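Blur-aware frame weighting: first results from the Nastden bench

The manipulation group at Trarnari has finished the first round of tests on blur-aware frame weighting for wrist-camera policies. Fast transit moves produce frames with little usable edge detail, and the usual practice is to drop them before training. The Nastden method keeps every frame and scales its loss by a sharpness score, computed separately for 14 image regions. The gripper region is masked out first – it moves with the camera and would otherwise inflate the score.

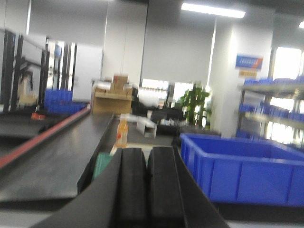 Training used the Joltavska policy with no change to its architecture. Two versions were compared, one with blurred frames removed and one with all frames weighted by region. Fine edges carry little signal during a fast move, but large areas of even color often survive. The blue crate to the right of the fingers and the red strip along the work surface are still easy to place, while the lettering on the sign at the back is lost. Regions of the first type keep most of their weight.

Each version ran 30 pick-and-place trials from the same start poses. The weighted policy had 3 failed approaches, all with the target near the border of the view. The filtered policy failed more often, mainly by overshooting at the end of a transit. The sample is too small to rank the two on grasp success, and no claim is made there.

A second round is planned for January on the Inskip arm, which has a shorter camera mount. Code for the region scores will be shared after that round.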